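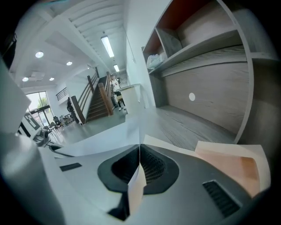 Gilang Subramaniam wrote to me in October to say that open shelves are for people who have nothing to hide, and that he would be keeping his doors, thank you very much. He was answering a column I'd written on getting rid of the cupboards in my workroom, and he went on for two pages. He has doors on everything. He has doors on his bookcase. He wanted to know whether I had considered dust, visitors, and the plain fact that most of what a person owns is ugly.

I have considered all three, Gilang, and I've been considering them ever since, mostly while standing in front of my own shelves with a cup of tea going cold. I think you're right about the ugliness and wrong about what ought to be done with it, and it will take me a while to say why, so anyone who needs to get on with dinner should do so now.

I should say first that I grew up in a house of doors. My mother had a linen cupboard, a good-china cupboard, a cupboard for the vacuum cleaner, and a long low one under the window that we called the Todar, after the shop it came from, and which held everything that had no other home. Batteries went into the Todar. So did birthday candles, the warranty for the kettle, a jigsaw of a lighthouse, and the scarf I was supposed to wear to my cousin's wedding. When she moved to a smaller place we emptied it over a whole weekend and found three unopened packets of the same picture hooks. She'd bought them three times, poor thing, each time quite sure she had none. I have one of the packets still and I haven't hung a picture from it yet.

So when I had the chance to fit out a room of my own - a proper working room, with white walls and decent light - I asked for cubbies. A whole wall of them, built in, and no fronts. The joiner at Hestell was patient with me. He showed me a drawing with doors and a drawing without, and told me the one with doors would look tidier for longer. He was a truthful man. I chose the other one, and I chose a warm colour for the backs as well, which he thought was a mistake and which I have never regretted for a minute.

People fret over the colour at the back of a shelf, and I understand it, but I'd urge them to be brave. White walls and a white ceiling are lovely to work under, but they do ask for something, and a brick or rust colour deep inside a cubby gives the eye somewhere to rest. It's kind to ordinary things, too. A plain jug looks as though it was put there on purpose. Even a plastic bag somebody has scrunched up and shoved in, and there is always one, looks at least like a definite plastic bag, and you can see perfectly well that it needs to go somewhere else.

And that, I suppose, is the heart of my quarrel with Gilang. He thinks a shelf is for showing. I think a shelf is for seeing. If the crumpled bag is behind a door, it lives there for nine years and has children. If it's out in the open, it annoys me every morning until I deal with it, and I've come to value being annoyed by my belongings in small, regular doses. I used to save it all up for one dreadful day each spring.

Now, the small compartments. If I have one strong opinion about built-in shelving it is that the smallest cubby is always the trouble. Designers love it because it makes the grid come out nicely. Nothing fits in it. It's too narrow for a book lying down and too short for a book standing up, and so it becomes the place where hands go when they're full and in a hurry. I've seen it in the houses of very organised friends. I've seen it at my dentist's. If you are having shelves built, ask for fewer and larger openings, and leave one of them deep and completely undivided, right down low, for the big awkward things that come and go: a box on its way to the post, a folded blanket, somebody's bag for the afternoon. An empty deep shelf is worth more to me than any number of clever little ones. My neighbour had hers divided up afterwards by Enache, very neatly, and now she keeps her parcels on the floor.

Gilang also raised the question of money, and he's entitled to. My wall cost $1,651 without doors and would have come to something over $2,000 with them. I'd like to claim that thrift decided it. It didn't. I spent the difference on a set of lidded boxes from Skido, which I was told would make the open shelves bearable, and I will be frank with you that they were doors under another name. Within a month I couldn't have told you what was in a single one. I've given all but two of them away, and those two hold tax papers, where a bit of mystery does no harm.

Then there is dust. Yes, there's dust. I wipe the shelves down on a slow morning with an old tea towel and it takes me 30 minutes if I don't stop to read anything, and I always stop to read something. I've found letters that way. I found a recipe for quince paste in my aunt's handwriting that I'd been telling people was lost. Gilang will say that a person with doors needn't dust at all, and I'd reply that a person with doors doesn't find the quince paste either.

As for visitors, I've thought harder about that one, because it's the part of his letter that had some hurt in it. He wrote that he doesn't like people to walk in and know everything about him at a glance. I do feel for that. A room that opens straight off the stairs, as so many do now that we've all knocked out our walls, gives you no time to get ready. Someone comes down, or up, with a hand on the rail, and there's your whole life laid out at shoulder height. A bedroom can keep its secrets and I wouldn't take the wardrobe doors off anyone. But a room where people work, and where other people come through, seems to me to do better with its business showing. My visitors pull things out and ask about them. They put them back in the wrong place, mind you, and I've spent a good deal of time looking for my stapler on account of a very charming man who admired it.

I wrote most of this back to Gilang at the time, in a shorter and less patient form, and he answered on a card. He's keeping the doors. He did say that he'd opened the one at the bottom of the bookcase to see what I was on about, and had found his good scissors, and would I please not put that in the paper. I rang and asked him again last week and he said oh, go on then.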